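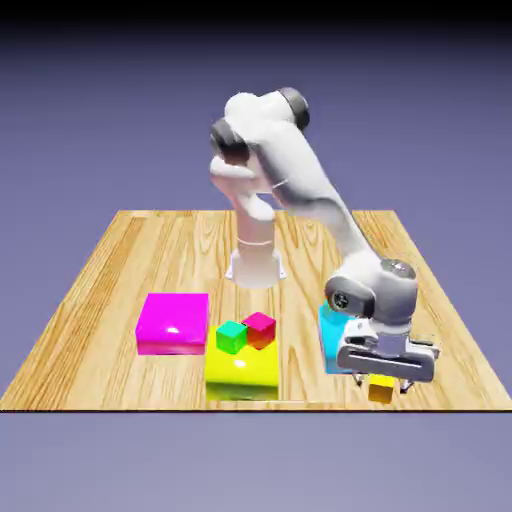 Household Food Waste and Shopping Habits in Two Neighborhoods

Student project report
Department of Consumer Studies, Malabanan College
Project supervisor: Kha Phí

1. Background

Food that is bought and then thrown away is a cost to households and to the towns that must collect it. Earlier student projects at the college looked at waste in cafeterias and grocery stores. The present project is concerned with the home, and in particular with the link between how often a household shops and how much edible food it discards.

The work was carried out in two neighborhoods, Prendness and Plillulwood. Prendness is an older district with a covered market and several small grocers within walking distance of most homes. Plillulwood was built later, and most residents drive to a single large supermarket on the ring road. The two were selected for this difference in access to shops. Household size and the share of rented homes are similar in both.

2. Research question

The project asked whether households that shop several times a week throw away less edible food than households that make one large weekly trip. A second question, added after the first round of interviews, was whether written meal plans made a difference in either group.

3. Method

Fifty households were recruited through notices at the two public libraries and through a letter distributed by the Kollilon Tenants' Association. Each household was given a kitchen scale and a paper diary and was asked to weigh and record all edible food discarded over four weeks. Peelings, bones, coffee grounds and similar items were left out of the record. Liquids poured down the drain were also excluded, as the pilot diaries showed that people rarely remembered to measure them.

Diaries were collected at the end of May. In total they contained 1,049 entries. Each entry was placed in one of five groups: bread and baked goods, fruit and vegetables, dairy, meat and fish, and cooked leftovers. Entries that could not be placed, for example "bits from the fridge," were returned to the household for clarification. Where no answer was received, the entry was kept in the total weight but was not assigned to a group.

A short interview was held with one adult from each household after the diary had been handed in. Interviews covered shopping routine, storage, and the reasons food had been discarded.

4. Results

Fruit and vegetables made up the largest group in both neighborhoods. Bread came second in Plillulwood, while cooked leftovers came second in Prendness. A total of 211 entries concerned bread, and most of these came from households that bought several loaves at once and did not use a freezer.

Households that shopped several times a week recorded less discarded food per person than weekly shoppers. The difference was clear for salad greens, soft fruit and bread. It was small for dairy and could not be seen for meat and fish, which weekly shoppers generally froze on the day of purchase.

Meal plans gave a mixed picture. Weekly shoppers who wrote a plan discarded less than those who did not. Among frequent shoppers, a plan had no visible effect, and two households reported that they had stopped using one during the project – they preferred to decide at the market.

The reason given most often for discarding food was that it had been forgotten at the back of the refrigerator. Confusion over date labels was mentioned in 93 entries, mainly for yogurt and eggs.

5. Limitations

The households volunteered and were probably more interested in the subject than the average resident. Several participants also stated that weighing their waste had led them to throw away less, so the recorded amounts are likely to be lower than usual. The diary period did not include a major holiday.

6. Recommendations

The project group recommends that the tenants' association include advice on freezing bread in its fall newsletter, together with a plain explanation of "best before" and "use by" labels. A follow-up study in the winter months would show whether the pattern for fruit and vegetables holds when less fresh produce is sold at the market. The blank diary form and the interview guide are available from the department office on request.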